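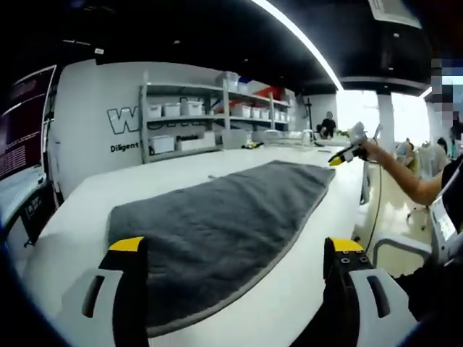 A reader commented under the last laundry post that folding a towel in thirds is a waste of effort, and that halving it twice gives the same result in less time. The comment was unsigned, but it was specific enough to test, so I spent part of Sunday on it.

The two folds do not give the same result. Halving twice leaves four layers and one thick folded edge. Thirds lengthwise, then a single fold across, leaves six layers, a narrower block, and both long edges tucked inside. On my shelves width is the limit, so I stay with thirds. If your shelves are deep and wide, the reader is right about the time.

Most of the trouble comes before the first fold. A plush towel dropped on a table lands at an angle and keeps small ripples in the pile. If you fold over those, each one is copied into the next layer and the stack leans. My order of work is now:

Turn the towel until one long edge runs parallel to the table edge.
Pull the two near corners apart until the short side is straight.
Do the same at the far end.
Sweep the flat of the hand once from the middle outward.

Use the bound edge as the reference if your towel has one. The binding stretches less than the pile does, at least on mine, and it is easier to see on a dark towel. A pale table helps too. With gray on white you can tell at a glance whether the margin is even along the whole side. I used to fold on the bed, where the surface gives way under the hand and nothing stays square.

I tried this on 4 Josa bath towels and on the older Ellero ones. The Josa towels are thicker and spring back after the second fold, so they need a press with the forearm before they go on the pile. The Ellero towels have gone thin in the middle and lie flat without help. Both kinds fit the same shelf when folded in thirds. Halved twice, the Josa stack stuck out past the front.

Fabric softener made no difference to how the towels folded. It did make them slide off each other, and I have stopped using it.

Hand towels are still halved. Washcloths I leave flat. The fitted sheets will have to wait until October.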